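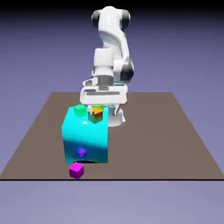 A Rana simulation with a white arm, a large cyan cube and several smaller cubes.

Rana is a simulated test bench for comparing robot grippers and arm controllers on tabletop block tasks. It was developed at the Havum laboratory and first released in February 2018. The bench runs without hardware and is used mainly to screen gripper designs before physical trials.

Overview

A Rana scene consists of one arm on a fixed base, a flat tabletop and a set of colored cubes. Cube sizes may differ within a scene. In the stacked layouts, a large cube serves as a raised platform for smaller ones, and further cubes may be placed directly on the tabletop. The background is kept plain so that camera-based controllers can be tested without clutter.

The arm model stays the same across all trials. Only the gripper, the controller or the virtual camera is changed, one at a time.

Grippers

Two gripper models are supplied. The Forken gripper has straight fingers that close in parallel. The Hopkin gripper has longer fingers with a compliant pad model, which tolerates larger errors in cube angle but needs more clearance between neighboring cubes. Users can add other models by supplying a geometry file and a table of joint limits.

Test procedure

The standard set contains 41 layouts. Each layout is run 300 times per gripper, with small random changes to cube position and rotation. A trial is scored as a success if the target cube is lifted clear and held for 4 seconds. Dropped cubes, contact with a non-target cube and controller timeouts are logged separately. A shorter set of 3,000 trials in total is used for controller tuning.

Limitations

Contact friction is represented by a single coefficient per surface, and finger wear is not modeled. Results for closely spaced cubes are sensitive to the simulation time step. An update in August of the same year reduced this effect but did not remove it, and scores from the two versions are not directly comparable.

See also

Grasp planning
Parallel-jaw gripper
Robot simulation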